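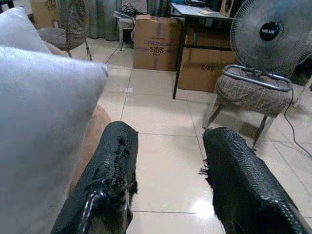 LOCAL NEWS – TECHNOLOGY

Robots try their hand at tidying up at Zomwood open day

August 4, 2025

Anyone who has ever sighed at a pile of sofa cushions would have felt right at home at the Zomwood open day, where a two-armed robot spent the afternoon working on exactly that. The workshop opened its doors to the neighborhood for the first time, and 228 people came through between lunch and early evening, many of them with kids in tow (and plenty of the kids did not want to leave).

The job on show was one most of us do without thinking: take a cushion, get a good grip on it, and set it where it belongs on the seat. For a robot it is a tall order. A cushion has no handle and no hard edge, and it changes shape the moment something squeezes it. Push too gently and it slides away, push too hard and it folds up or springs out the other side. The Zomwood team says soft things like these are far harder for their machines than boxes or cups, and after watching a few rounds you believe them.

The work is part of a household project called Marikar, now in its second year. Its goal is a machine that can put a living room back in order after a normal day, and the team is taking it one small task at a time. Cushions came first, with blankets and toys to follow. So far the robot has gone through 2626 practice rounds with cushions alone, in different seats and with different fabrics.

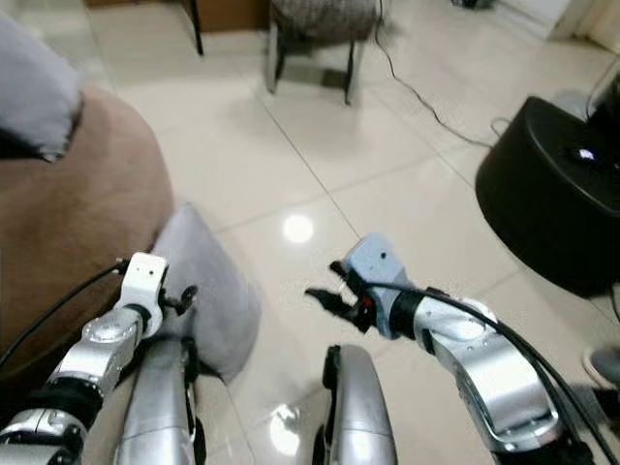

Visitors came in small groups, with each demonstration lasting long enough to see several tries. The mood was a lot like a ball game. People leaned in when the grippers closed, groaned when a cushion flopped over, and clapped loudly when one ended up where it should. One group of grade-schoolers kept up a running commentary the whole time, and they had strong opinions about which arm was doing the better job!

What struck many in the crowd was how patient the whole thing is. The arms move slowly and stop often, and there is a lot of waiting between one grip and the next. Staff explained that slow is the right speed for now. Every attempt is recorded, good or bad, and the misses are looked at the next morning along with the hits. A round where the cushion ends up on the floor can teach the system as much as one that goes smoothly, they said, as long as somebody takes the time to work out what went wrong.

There were plenty of questions. Could it fold laundry? Not yet. Would it be safe around a dog? The team is keeping that one for later, and for the time being all pets stay outside. How long until one could be bought? There is no date and no price, and the staff were refreshingly plain about that. They would much rather talk about fabric, and they did, at length – why velvet is different from knit, why a stuffed corner is a better place to grab than a flat side, why two cushions leaning on each other are more than twice the trouble of one.

Next door, the local makers' club Nesard ran a table where children could build a simple pincher out of cardboard and string and then try to pick up a sock with it. By the end of the day 132 of the pinchers had gone home in backpacks and coat pockets. Several parents were seen testing them out on the way to the parking lot, with mixed results.

Transportation firm Markum provided a free shuttle from the train station, which ran full for most of the afternoon. Organizers had planned for a smaller crowd and ended up adding 4 extra demonstrations to fit everyone in. The last group went through well after the posted closing time, and the lemonade was long gone by then.

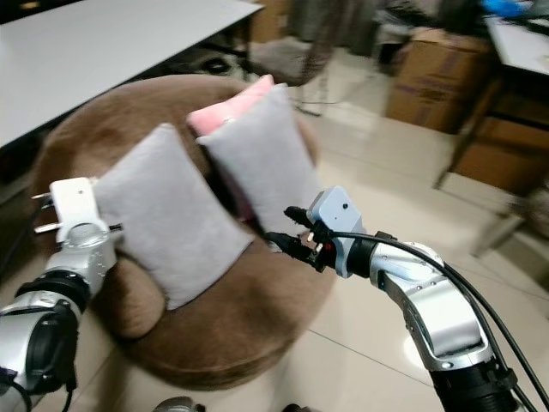
Next open day in October

Zomwood plans to open its doors again in October, this time with blankets on the program as well as cushions. Entry will be free, but visitors will be asked to sign up for a time slot in advance so the groups stay small. Sign-up sheets will be at the public library and at the workshop's front desk from the middle of September. Children under 10 need to come with an adult, and Nesard will be back with more cardboard and string.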